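Tidying up is the wrong benchmark, and the right one

Áine Hayes

Every November the same claim comes round in a new wrapper: a machine that does the housework is two years off. I have kept a file of these claims for long enough to distrust them, and I have also spent enough time beside working arms to distrust the people who say nothing has changed. Both sides tend to argue from the wrong task. They pick folding a shirt or loading a dishwasher, both of which mix a dozen separate problems. I would rather look at putting toy bricks in a bin.

A brick is rigid. It has flat, parallel sides, it does not bruise, and it comes in a small number of sizes. Dropping one costs nothing. If a parallel gripper cannot manage this chore, there is little point in discussing wine glasses. Most can manage it, provided the bricks are laid out singly with clear space on every side. That is how they are usually laid out in demonstrations, and it is the part of the demonstration I object to.

Children do not leave bricks singly. They leave them in heaps, and a heap changes the problem. The jaws need two opposite faces with room for a finger beside each. When bricks touch, one of those faces is blocked. When a brick rests against the bin it is meant to go into, the bin wall takes the space the finger needs. The machine must then push before it can pick, and pushing is badly served by most of the software sold for this work.
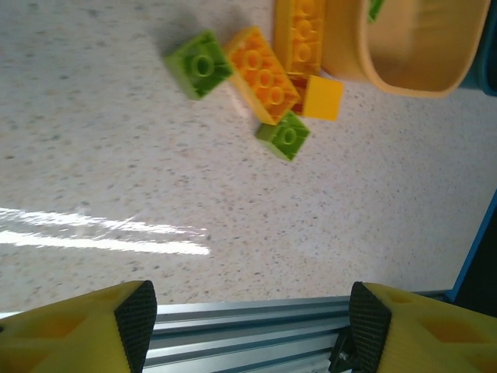
Large bricks beside the bin, seen from the wrist camera. The orange one at the rim has the least finger room.

Lighting is the second difficulty and gets less attention than it should. A polished worktop under ceiling lamps throws back hard white streaks, and a speckled pattern adds fine texture that a depth sensor may or may not handle gracefully. A person ignores all of it. A vision model ignores it if it was trained on enough worktops like that one, and behaves oddly if it was not.

I ran a modest trial of my own with a Flinetti arm and the Quinlan planning package, both bought at list price and set up according to their manuals. The task was to clear bricks from a kitchen surface into a bin. Over 504 attempts with bricks spaced apart, the failures were rare and dull. I then did 300 attempts with bricks heaped, and the character of the failures changed completely. The arm picked two bricks at once, or pinched one at a corner and let it swing. On 21 occasions it moved the bin. No message was raised on any of these, and the log recorded each as a normal cycle. A silent error of that kind matters more in a home than a slow cycle does.

Pornia, a firm which makes plastic housings, has been more sensible. Its packing line uses arms for the same kind of bin work, but parts arrive from a vibrating feeder one at a time, and a person clears the feeder when it jams. The engineers there changed the surroundings until the machine could cope. A factory can do this. A household will not fit a feeder to the playroom.

The usual reply is that learned policies will close the gap, and that makers such as Rulenura already show arms nudging clutter apart. I accept the direction of travel. The nudging is real progress, and it is better than anything I could have bought when I began the file. What I have not seen is a maker publish its results on heaps it did not arrange itself, with the failed attempts left in and the hours of human help written beside them.

So my answer to whether machines can do chores is narrow. They can do the middle of the chore, where the object is known and stands clear. The start and the end – finding a way into the pile, and noticing that something has gone wrong – are still mostly done by whoever is standing nearby. Buyers should ask for figures on those two parts, and should bring their own bricks to the demonstration.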